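Course handouts > Property and Facilities > Unit 4: Small locks
Posted November, by the unit coordinator

Handout 4: Padlocks, and what they are worth

Last week covered door cylinders. Padlocks get less respect and cause more paperwork, so they get a handout of their own. Bring it to the workshop.

4.1 What the package tells you

Not much. Most hardware-store padlocks come with a security rating out of ten, or a row of little shields, and the maker decided how many shields to print. The Kasen range goes up to 12. The Prillach range stops at 5. I have never seen either company explain how a Kasen 8 compares with a Prillach 4, and I would not trust the chart if they did.

Body colour is another one. Some sellers will tell you yellow is for safety lockout and black is for security. In a workplace with a written lockout program, colour may well mean something, and you should read the program. On a store shelf it means somebody chose a colour.

Things worth checking before you pay:

- Shackle thickness, measured with your own calipers
- Clearance inside the shackle, against the hasp you have at home
- How the bottom of the body is closed up
- Whether the key can be taken out while the lock is open
- How many keys come with it, and what a spare costs

4.2 The bottom of the lock

People look at the shackle and ignore the other end. Turn the lock over. Some bodies are one solid piece with a keyway cut in it. Others have a plate over the end, and the plate may be screwed on.

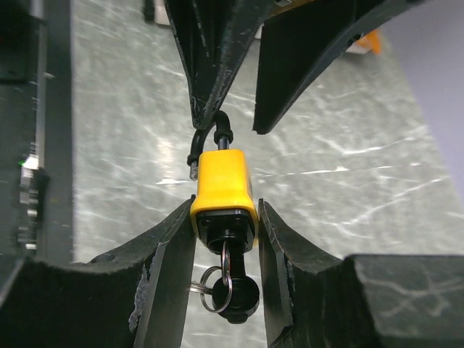
4.3 Screwed plates: good or bad?

A black plate with two small screws on a yellow body looks tidy, and students tend to split into two camps about it. One camp says screws mean the lock can be serviced. The other says screws mean it can be taken apart by anyone with a driver. Both are guessing. Whether the screws hold anything that matters depends on what is behind the plate, and you can't tell from outside. Ask the supplier for a parts drawing. If there isn't one, write "unknown" on your sheet and move on. "Unknown" is a perfectly good answer in this unit and I wish I saw more of it.

The same goes for a worn or shiny spot on a black shackle. It could be rubbed coating or it could be a reflection. Tilt it under a lamp before you write "damaged".

4.4 Keys left in locks

A key sitting in a padlock with split rings on it is convenient until the rings catch on something. Small rings also open up with use – slowly, then one day the key is on the ground. Manzano sells a "no-loss" ring that I have tried. I lost the key.

For stores and sheds on a shared key, keep a register. The old Fistus depot had 172 padlocks on its books and could match keys to 92 of them. The rest were cut off and replaced, and the replacements went on a proper list.

4.5 For the workshop

Bring one padlock you own, with its key. Fill in the check sheet from 4.1, then swap with a neighbour and fill it in again for theirs. Where the two sheets disagree, measure again. Leave the maker's rating off the sheet.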